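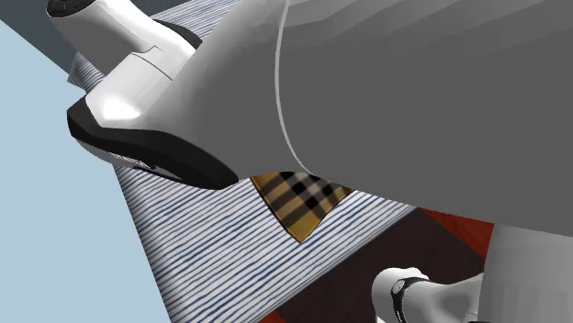
Release Dates and Trailer Timing for Family Film Sequels

Project report, Film and Media Industries module
Kirsten Penner and Dong-geon Geum

1. Background

Studios often announce the date of a sequel long before filming is finished. We looked at how the gap between the first trailer and the opening day relates to audience interest. Our case was the Lornis series of animated films, with the Cirillo series used for comparison.

2. Method

We put a short questionnaire to cinema-goers in Lisudside during April. It had 7 questions and was left open for 30 days. We received 209 complete replies. Incomplete replies were removed before any counting was done. Penner wrote the questions and Geum handled the coding of the free-text answers.

We also noted the dates on which trailers and posters were issued for both series. Where a date was changed after being announced, we used the first date given and recorded the change separately.

3. Results

Most people who had seen the earlier Lornis films could name the month of the next one. Those who had only seen the trailer usually could not. The second trailer was remembered better than the first, but many replies mixed up the two.

The Cirillo film was delayed twice. Replies about it were less certain, and several people believed it had already come out. Parents tended to plan by school holidays - the exact date mattered little to them.

4. Limits

All replies came from one town, and regular cinema-goers are over-represented. The questionnaire did not ask about streaming. We had meant to include the Nullent films as a third series, but only 2 replies mentioned them, so they were dropped.

5. Further work

A later survey should be run in the week after release, using the same wording for questions 1 to 5. Question 6 was misread by some people and needs to be split.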